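Umness Hall - Activity Room Checklist, with Comments
Date of check: 2024-05-20
Area: activity room, ground floor, screened end
Form used: Clulow general room form, with the table and small items page added

1. Floor and walkways
Floor clean and level - OK
Walkway to the fire door clear - OK
Mats and rugs - Action
Comment: The mat inside the garden door has curled at one corner again. It was taped in May and the tape has lifted. Replace the mat. More tape will not hold on that floor.

2. Exits and lighting
Fire door opens fully - OK
Exit sign lit - OK
Ceiling lights - Action
Comment: One tube near the sink flickers. Reported to Amarasinghe Electrical, job still open. The room can be used in the meantime.

3. Heating and outlets
Radiator guard fixed - OK
Outlets undamaged - OK
Extension cords - OK
Comment: The long cord has been taken out of the room and put back in the office closet, as asked last time. Room temperature was not taken. The thermometer is missing from its hook.

4. Folding screen
Stands without rocking - OK
Hinges tight - OK
Woven panels free of splits or loose ends - OK
Comment: Four panels. Keep the end panel turned in toward the table when the screen is up. Set out in a straight line it tips too easily if someone leans on it. Check the hinges again at the next visit.

5. Table
Legs locked - OK
Padded top free of tears - OK
Edges free of splinters or staples - OK
Tablecloth clear of the floor - OK
Comment: The leaf and berry cloth is fine for this table. It leaves the teal padding showing at both sides, so there is nothing hanging there to catch a sleeve or a wheelchair arm. Don't swap it for the long one from the dining room.

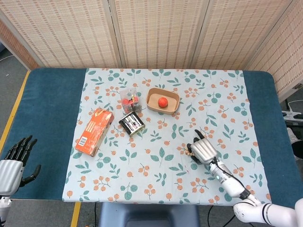 The padding should be wiped down with the Stotis cleaner at the end of each day and left to dry before the cloth goes back on. The wipe-down sheet has 3 gaps this month. Please fill it in at the time.

6. Small items on the table
Boxes and tins free of sharp edges - OK
Lids fit - OK
Clear containers free of cracks - OK
Strings of beads sound - Action
Small loose pieces kept in a container - OK
Comment: The orange cardboard box is scuffed and getting worn at the edges. It can stay in use until the card starts to split. The tin with the striped black lid was checked around the rim by hand and is smooth. The short string of beige beads should be restrung on stronger cord before the next group. Keep the small red and pink pieces in their clear container when they are not being handled, and keep that container out of reach when young children visit. The red-orange ball goes back in the tan tray.

7. Storage
Closet door latches - OK
Shelves not overloaded - Action
Heavy items on the bottom shelf - OK
Comment: Top shelf is rated for 38 pounds and is holding two full bins of craft paper. Move one down.

8. First aid and records
Kit in place and sealed - OK
Incident book in the room - OK
Contact list current - Action
Comment: The list by the phone still has the old office extension on it.

Open actions: mat, light tube, beads, top shelf, contact list, thermometer.
Recheck of open actions only - full form not needed until the next regular visit.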